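10/06/2023

So I finally made it to the Wonside open day! I've been meaning to go for ages, and this year a flyer from Sirkel (they run the upstairs workshops) landed in my mailbox, so I had no excuse. Parking was a pain, the coffee was 2 dollars, and the line for the big arm by the entrance was so long I gave up and wandered off to the back rooms.

Best decision of the day. The Dranine folks were showing their hand-held grippers, the kind you wear out your wrists with so a robot can learn from you later. You squeeze, the fingers close, and you try to pick things up like a very slow crab. I stayed for over 15 minutes just watching (and asking way too many questions).
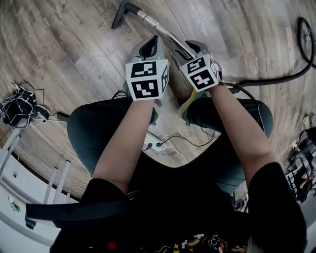
*Two grippers and one shiny metal tube at the Dranine demo.*

The cubes with the black-and-white squares are markers, so the software can tell where each hand is. I got a turn too, with a plastic cup, and dropped it 3 times. My shoulders were sore by dinner!

After that I caught the tail end of the Mohammadi talk, which was mostly slides about warehouse carts, and the room was boiling. I did grab a sticker though. They're doing another one in May, and I want to get there early enough for the big arm this time.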